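Keep the Boring Floor

I have a bone to pick with the way we redo our homes now, and it starts at ground level. Everybody wants a floor with a story. Reclaimed this, hand-scraped that, herringbone in the hallway. I spent most of February walking through open houses in Corkunmont with my sister, and I came home wanting to lie down on something plain.

My own floor is gray. It was gray when I moved in and it'll be gray when I go. A salesman at Donnelly quoted me $2338 to cover just the kitchen and the back hall in something "warmer," and I'll admit I carried the sample around for a week. Then I put the money toward windows, which I look through every single day, and I haven't missed the sample once!

People tell me a plain floor hurts the resale value. Maybe it does. But I think we've gotten into a weird habit of decorating for a stranger who might show up in ten years - and who will probably rip it all out anyway. My neighbors on Brillonmont paid for a patterned tile they don't even like because the agent said buyers would. They have to eat breakfast on it.

A quiet floor lets you change your mind about everything else. Paint the wall orange, buy the loud rug, get sick of the rug and give it away.
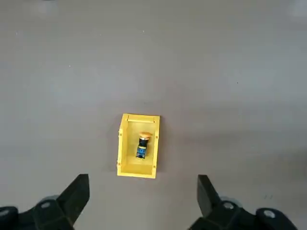 And if you do love herringbone, great, go get it. Just pick it for your own feet, and ask what it costs to fix one broken piece before you sign.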